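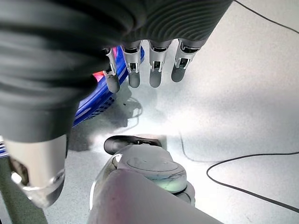
The quote came in on Wednesday, and Irén Dudás read the last page first, the way her mother read mysteries.

"It doesn't say what happens in the second year," she said.

"It's a rolling license," said the man from Zarnura. He had driven down from Flenville with two cases and a folder, and he had been pleasant all morning. "Most of our customers find that by the second year they've stopped thinking about it."

"I'm sure they have."

Edit Bognár, who owned sixty percent of Bozsik Produce and never let a meeting forget it, had her coat on already. She had made up her mind in October at the trade show in Grevstead, where a hand had given her a plum. She had talked about the plum for weeks. Irén had been sent the brochure, then the second brochure, then the spreadsheet with the savings in green.

The savings began in month 37. Irén had looked for month 36 and found it under a fold in the chart.

"How many heads an hour does Magda's table do?" Edit asked.

"You know how many."

"I want him to hear it."

"Forty-three baskets, trimmed and packed. More if the radio's on."

The man wrote it down. He wrote everything down, Irén noticed, except the questions. She had asked what a replacement fingertip cost and he had said they were very durable. She had asked who would come if it stopped at five in the morning with the truck waiting, and he had told her about the help line.

"Could we see it do a leaf?" she said.

"It's done several leaves."

"Could we see it do a bad one?"

She went to the cooler herself. It took her a while, because she was choosing. She didn't want rot, which would have been unfair. She wanted the kind of leaf that came in by the crate after a warm week, big and floppy and folded over on itself, the kind Magda dealt with by giving it one look and a flick of the thumb. She carried it back on her open palm and set it down. 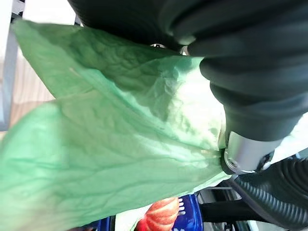
Irén's leaf, and the hand on trial.

"There," said Edit. "It's got it."

"It's got hold of it," said Irén.

She bent closer. She had expected to dislike the thing more. The black rubber was ribbed like the hose on her vacuum cleaner, and it had taken the leaf by the base, where she would have taken it herself. That annoyed her a little. She thought of the plum.

"What's it going to do now?" she asked.

"What would you like it to do?"

"I'd like it to decide whether we can sell that."

The man capped his pen. "Grading is a separate module."

Edit turned around. It was the first time all day she had looked at him without smiling.

"Separate how?"

"It's in the folder. Page 35."

Irén already had it open. The grading module was priced per lane, and there was a line below it for training, and another for something called seasonal adjustment, which she supposed was what they called lettuce. She added it up in pencil on the back of the quote. Then she added it up again, leaving out the training, to be generous. It came to over half the price of a new truck -- and the old truck had no second gear.

"Month 37," she said to Edit, and turned the paper so she could see. "That was without this."

Edit read it standing. She took one arm out of her coat, then the other.

"We could rent it," she said finally. "For the summer. Ten weeks, one table, and Magda stays on the other one."

"We don't usually rent," said the man.

"You didn't usually drive down here, either," said Edit.

He said he would have to make a call, and went out to the yard to make it. Through the door they could see him walking up and down beside his car, one finger in his ear.

"You'd have signed it," Irén said.

"I'd have read it first."

"You had your coat on."

Edit pulled out a chair and sat down with the folder in her lap. "Give me the pencil," she said. "And go find out what they want for the fingertips."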